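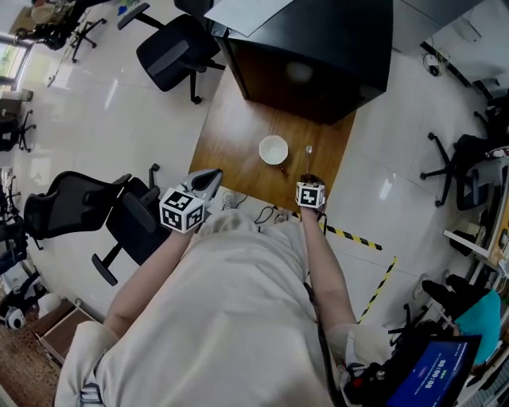
Tremomwood, April 1, 2018

Chapter 3
Bowl, Spoon, Table: Setting Up a Small Place

Draft for class use. Page refs to the workbook still to come.

Start with the least you can start with. One bowl, one spoon, a bare stretch of wood. Most students want to jump ahead to the full dinner setting, forks and all, and they get the forks right and the spacing wrong. So this chapter stays small. Soup, cereal, pudding, anything eaten with one tool out of one dish.

In the opening picture the bowl is white and small and near the middle of the table, the slim silver spoon to the right of it. Look at those two first. Then at how much wood is left over. That leftover space is what the chapter is about, mostly.

What you should be able to do by the end

Place a bowl so a seated person can reach it without leaning.
Pick the right spoon for the dish. Bowl shape, handle length.
Hold and set down a spoon by the handle, never by the bowl end.
Lay the same place again and again and have it match.
Clear it in one trip.

Words you'll need

Cover - everything laid out for one person. With us, a bowl and a spoon. Later chapters, a lot more.
Well - the hollow inside of the bowl. Older books say "basin", same thing.
Near edge - the side of the table where the diner sits. All distances in this book are taken from the near edge unless we say differnt.
Foot - the ring a bowl stands on. Some have none.

Before you touch a dish

Wipe the table. With the grain if it's wood, then dry it, a damp table will leave a ring under the foot. Check for crumbs with the flat of your hand. Papers off the surface you're laying - put them somewhere else, on a cabinet, a shelf, wherever, just not under the bowl. Sleeves: loose sleeves are fine until there's soup. Push them up.

Then the chairs. Students forget the chairs. An office chair on casters is all right for practice but it rolls, and the diner ends up farther from the near edge than you planned for. Put the chair where it will really be used, sit in it, reach out. Where your hand lands easy is where the bowl goes. Get up, lay the place, sit again. Adjust.

Ibsa Mersha taught the first version of this unit and had everybody do the reach test with eyes shut. Still a good way. Try it both ways and write down which bowl position you liked better.

The bowl

Two hands if full, one if empty. Fingers outside, thumb off the rim. Set down the far side of the foot first and let the rest follow, quiet. If you hear it, too fast.

A small bowl looks lost on a big table. Leave it alone. The urge is to slide it toward the center of the wood, where it looks nice from above and nobody can eat from it. Our bowl in the picture is in a spot for looking at, so for exercise 3 say where you would move it and why.

The spoon

Right side of the bowl, handle toward the diner, well facing up. Parallel to the edge of the bowl's imaginary box - see the sketch in the Numa workbook, the one with the dotted lines. Left-handed diners, ask. Some want it swapped, some have set tables the usual way for 40 years and don't.

Carry it by the middle of the handle. A spoon held upright is easy to check for spots, so check it then, before it goes down. Polish with a dry cloth, not your shirt.

Eckhard Strobel's notes on spoon length are in the back, Appendix B. Short version: the handle should clear the rim when the spoon rests inside. If it slides under the soup it's too short.

Warm-up, in pairs

One lays, one sits. No talking. The sitter reaches for the spoon, then mimes one mouthful, then nods or shakes. Three tries, then trade places. Keep the bowl empty for now, we get to liquids in section 3.2.

3.1 Measuring from the near edge

You'll want a ruler for this part, and a pencil.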